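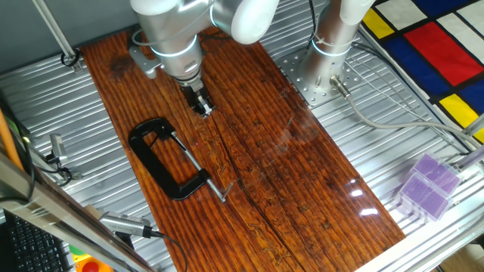 According to Garnet Thibodeau, you can't learn a thing about a person's working life by asking what they do all day, but if you ask what they had for lunch, and where they were sitting, they'll talk until the coffee is cold. Garnet wrote that on the back of the very first diary we ever got in the mail, in green pen, and we have been repeating it to each other ever since.

# Keep a lunch diary with us this October

The Merstead Lunch Diaries is looking for **40 people** to write down their midday meal, every working day, for the whole month of October. If you work in Merstead, Pliltby or anywhere along the road between the two, we would love to have you.

We mean "midday" loosely. If your shift starts at ten at night and you eat a cold pork chop at three in the morning in the cab of a truck, then that's your lunch and we want to read about it! The same goes for people who work at home, people looking after children or parents, people who work two jobs and eat on the bus between them, and people who swear they never eat lunch (you'd be surprised how much there is to say about not eating it).

We now have 529 finished diaries, going back to the first round, and they take up most of a filing cabinet that Fatima Chauke talked a closing dentist's office into giving us. They're wonderful reading. There are soups that last from the first page to the last. There is a long and fairly bitter account of a shared refrigerator, told by two people in the same office who had no idea the other was writing. One bus driver listed the same sandwich for every single day and then, on the last page, explained who had taught him to make it, and that page has been read out loud at three of our get-togethers.

## Who we're hoping to hear from

Anybody eighteen or over who is working, paid or unpaid, is welcome to apply. Looking over the cabinet, though, we can see we have an awful lot of teachers and office staff (bless you all, please keep coming), and we're thin in a few places. We'd be especially glad of:

- people who work nights or split shifts
- home health aides and anyone else who eats in other people's houses
- farm and orchard workers, seasonal or year-round
- apprentices and people in their first job
- anyone who has changed jobs in the past year and is eating differently now
- people who would prefer to write in Spanish or French

You don't have to be a good writer, or a good cook. Spelling doesn't matter one bit. Some of the diaries we love best are four or five words a day.

## What you'd be doing

We send you a plain notebook and a stamped envelope. Each working day you put down what you ate, where you ate it, who else was there if anyone was, and how long you had. After that it's up to you. Some people stop right there and some go on for pages about their supervisor. We do ask that you keep any one day under 2,000 words, a rule we made in honor of Annick Lapointe, and she knows it and is rather proud.

If you miss a day, just write "missed" and carry on. Please don't go back and fill it in from memory. Receipts, wrappers and drawings can be taped in, but no actual food, please. We had an incident with a slice of cheese.

When the month is over, you mail the notebook back to us. Maëlle Zacharias will then call you for a chat, usually half an hour or so, to ask about anything she couldn't read and anything she'd like to hear more of. You can say no to the call and still take part.

## What you get

Each diarist receives $75, paid by check once the notebook arrives. You also get a bound photocopy of your own diary to keep, and an invitation to the winter supper in the upstairs room at Melnyk Hall, where everybody brings the dish they wrote about most. Last time that meant eleven kinds of egg salad, and not one of them was bad.

## Privacy

You choose the name that goes on your diary, and it doesn't have to be yours. We change the names of coworkers and workplaces before anyone outside the project reads a page. If you decide later that you'd like your notebook back, write to us and we'll return it and shred our copy. The diaries are kept at the Sistville reading room, where visitors can look at them by appointment but can't photograph them.

## How to apply

Write us a short note, on paper or by email, telling us:

1. your name and how to reach you
2. what kind of work you do and your usual hours
3. which language you'd like to write in
4. what you had for lunch today

The fourth one is how we choose, as much as anything, so don't skip it. There's no right answer. "Crackers, standing up" got somebody in two years ago.

Notes can be dropped at the front desk of the Sistville reading room or handed to Natalia Espinoza at the Pliltby farmers' market, at the table next to the honey. Notebooks go out in the last week before October, and if we run out of places we'll keep your name for the spring round unless you ask us not to.

Posted 2025-08-12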